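Prüfliste Spieleraum Tristosby, Platz 13
Datum: 27. Januar

1. Arbeitsfläche – in Ordnung. Feine Kratzer, bitte beim nächsten Mal wieder anschauen.
2. Wände links und rechts – leichte Spuren, kein Mangel.
3. Eckprofile aus Aluminium – fest, keine scharfe Stelle gefühlt.
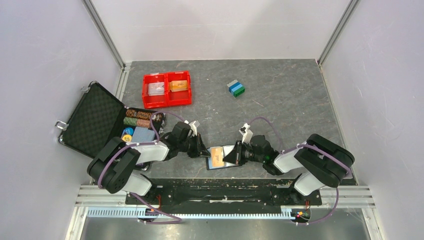 4. Koffer – Verschlüsse am Deckel geprüft, klemmen nicht. Der Koffer soll ganz auf der Fläche stehen, sonst kann er kippen.
5. Rote Box – kein Riss am Rand gefunden.

Nächste Prüfung: Mai
Geprüft: Lukáč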